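**Grarnstead, 22 February 2024**

# Trikholm mill site to reopen as wood workshop and shop

The old Trikholm mill on the east side of Grarnstead will open again this spring as a shared wood workshop, with a small shop at the front selling boards, bowls and offcuts.

The town approved the change of use in January. The building dates from 1828 and was last used for storing feed. It has had a new roof and new wiring, and the ground floor has been leveled so that heavy saws can stand on it safely. The upper floor is staying closed for now - the stairs do not meet the current fire code, and replacing them is a separate job.

Two local businesses have signed leases. Demirtaş, a furniture maker now working out of a rented garage on the north side of town, will take the larger room facing the river. Nunano, which makes kitchen boards and serving trays, will take the smaller room and run the shop.

Most of the lumber will be maple and ash from farms in the county. Until now, much of it was sold as firewood or trucked out of the area to be sawed and dried. A drying shed behind the mill can hold up to 60 logs' worth of sawed boards at a time, and farmers will be able to rent space there by the month.

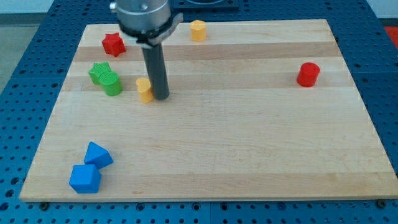

Narrow strips, which are hard to sell on their own, will be glued up into wider panels for countertops and cutting boards. Nunano plans to sell seconds at a lower price, along with bags of short pieces for school projects and home repairs.

The workshop will also have 5 benches for members of the public. A bench can be booked by the half day, and anyone who wants to use the power tools must first take a safety class. Hand tools can be used without the class. Children under 12 must be with an adult.

Neighbors had raised concerns about noise and truck traffic during the review. Under the permit, saws may run only between 8 a.m. and 5 p.m., and deliveries must come in by the river road. Dust collection equipment will be kept inside the building - an earlier plan had it in the yard, close to the houses.

Parking is limited to the lot across the bridge, which is a short walk from the front door. The number 536 bus stops at the mill gate.

Bench bookings open at the town office next month. An opening date for the shop has not been set.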